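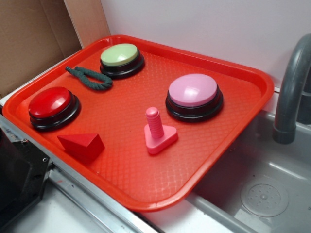 Three buzzers and a tray

The buzzers came from a game we bought for my nephew's birthday and played exactly once. You press the colored top and it is supposed to be your turn to answer. There was a red one, a lime green one, a pink one and a blue one, and the blue one went missing the same weekend. The board and the cards went to the thrift store on Jalton Road in December. I kept the buzzers because I thought I would find a use for them, and so far I haven't.

The whole toy bin has gone like that. I started on it after lunch, using the orange tray to carry things to the kitchen sink, a few at a time. The tray is the best thing I own for this kind of job. It has a raised rim, so nothing rolls off, and the diamond pattern on the bottom keeps things from sliding when you set it down half over the basin.

Small plastic toys get a wipe with dish soap and a cloth. Anything with a button gets a damp cloth only, and I go along the rings on the base with a cotton swab. The pink bolt is from a building set, and its threads hold more crumbs than you would think. An old toothbrush does it. The red triangle block gets wiped and dried right away.

The green rope loop I can't place. My sister says it was a handle off something. Gillespie Dunbar, who used to live next door and gave us half of what is in the bin, says it is not one of his. It went back in with everything else — I am not ready to throw out a perfectly good piece of rope.

What I would like to do is get it all down to one bin. I bought a gray one with a lid at Bundthorpe and it is still sitting in the hallway with the sticker on it. The old bin has a crack down one side and has to go either way.

The rest of the blocks are for tomorrow morning. There are 52 of them if the box is right, and I already know the box is wrong, since two turned up behind the dryer last week and I never wrote down whether I had counted them.

If anyone has the blue buzzer, I would take it back.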